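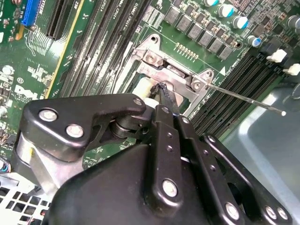
Re the fingertip wear on cell 2 – yes I've seen it, and no I don't think it's the grip force this time. Went through it this morning before the others got in. The tip is rough right to the end now, you can see the texture on it where it points down into the CPU socket, and that's the bit that ought to be smooth. All the linkage screws are still in and I put a driver on every one, none had moved. So not slop in the bars. My money is on the approach being a touch low, so the tip drags on the socket before it gets to the lever. On the Dell board that lever rod runs out over the memory slots and there isn't much room to be wrong in.

What I've done so far:

Speed down to 41 per cent on the last part of the move only. Rest left alone.
Re-taught the socket point and the lever point, saved as program 2849. Old one is still there, please dont delete it.
Wiped the wrist camera, it was filthy.

Not done: new tips. We have one pair left in the Hakine drawer and I'd rather not put them on until we know what is eating them. Will run on the old ones till lunch and look again.

Anisa, to your question below – the tip change at 300 cycles was a number Prinden gave us when we were doing nothing but fan clips. Never checked it for socket work. I'd halve it for now and write it on the sheet by the cell, the log on the PC gets wiped when Clirkon push an update.

Also whoever does the next change, do the tip screws up by hand first, both of them, then the driver. Then home it, THEN run the touch-off. If you touch off before homing it keeps the old offset and says nothing about it. Caught me out in January, cost us a board.

Can someone on lates tell me if the arm makes a clicking noise on the way back up? I thought I heard it twice but the compressor was on.

Sutrisno

On cell 2, Anisa Pasaribu wrote:
> Hi all
>
> Tip on the gripper in cell 2 is looking chewed up again. I changed
> the pair at the last service so it has gone a lot quicker than it
> should. Is it the grip force? I didn't touch the settings.
>
> Also is 300 still right for the tip change? The sheet says that but
> the sheet is older than the cell.
>
> I can stay on a bit tonight if somebody wants to look at it with me.
>
> Anisa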